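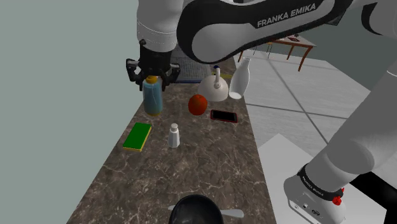 How often does the sediment filter need changing on a house fed by the Nornarport line? Every two months in summer and every three or four the rest of the year, going by what most of us on the upper road have seen.

More on that below, with the earlier message quoted.

Ifeanyi Nwachukwu wrote:
> We moved onto the upper road in March and the kitchen
> pressure has dropped a lot. The upstairs bath is fine.
> The meter read 785 when we got the keys and 1,124
> this morning. Is that a leak, or is it the filter? The
> housing in the basement says Vekance on the lid and I
> can't get it to turn.

Ifeanyi,

If the bath is fine and the kitchen isn't, I'd look at the kitchen faucet before the filter. Unscrew the aerator and rinse it out. The grit from the main is fine and brown and it packs in behind the screen. Ours was nearly solid the first year.

For the leak question, shut off everything in the house before bed, write down the meter, and read it again before anyone gets up. If the last digit has moved, you have a leak. A running toilet is the usual one. My own meter went past 1,623 before I found a bad flapper.

On the housing, press the red relief button first or the lid won't budge. Close the valve on the street side before you do that. Then use the long plastic wrench, not a pipe wrench, which cracks the lid. Wipe the O-ring and put a little silicone grease on it. Hand tight is enough going back on.

Danladi Hardware stocks the cartridges. Get the pleated ones. The string-wound kind from Drinora fits too but it clogs sooner on our water.

I have a spare wrench if you want to borrow it. I'm home after 5 most evenings.

Ikechukwu Nwachukwu
(no relation as far as I know)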